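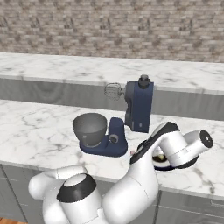 Masonry bond is the way in which bricks or stones are placed so that they hold each other. In this course we spend the first two sessions on it, before any mortar is mixed, and the students who come from concrete work often find this slow. Please be patient. The first rule is that a vertical joint must not stand directly over another vertical joint. When the joints line up, the wall becomes a row of separate columns, and a small movement of the ground can open it from top to bottom. The kitchen wall behind the mixer follows the rule in its appearance: small rectangular bricks in beige, tan, grey and brown, laid in staggered horizontal courses. From the face alone we cannot know if such a wall carries a load or is only a covering, and this question will return in section 2.

Lecture notes, Building Materials for Beginners
August 15, 2025
By the course tutor, Skulham evening programme

1. Words we need

A course is one horizontal row. A stretcher is a brick laid with its long side in the face of the wall, and a header is a brick laid with its short end in the face. The bed joint is the horizontal layer of mortar under a course. The perpend is the vertical joint between two bricks. In my first language one word is used for both joints, so I made this mistake myself for a long time. Please write "bed" and "perpend" in your homework.

2. Load and covering

A load-bearing wall takes weight from the floor or roof and brings it down to the foundation. A covering takes only its own weight, and often it is glued to something else. Thin brick slips can copy any bond, also a bond which would be too weak in a real wall. To decide which one you have, look at an opening or a corner where the thickness is visible. Knocking on the wall is not a sufficient test.

For the exercise we compare two sample panels, Pisico and Hajji. Pisico is solid brick, one brick thick, in English bond. Hajji is slips on board. Each panel is 1000 mm wide and 1000 mm high. Draw both in section, at a scale where 100 mm of wall can be read easily, and mark the bed joints. 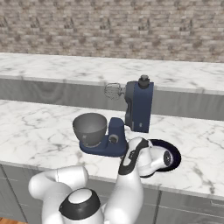 Fig. 2. Wall face in beige, grey and brown, staggered courses, above a back counter with a white marble top.

3. Colour

Mixed colours are easier to lay than one colour, for small differences between deliveries do not show so much. Take bricks from several packs at the same time. If you finish one pack before you open the next, you will get bands across the wall.

The reader "Beton" is for the December part of the course and you do not need it yet. For next session, read section 1 again and bring a ruler.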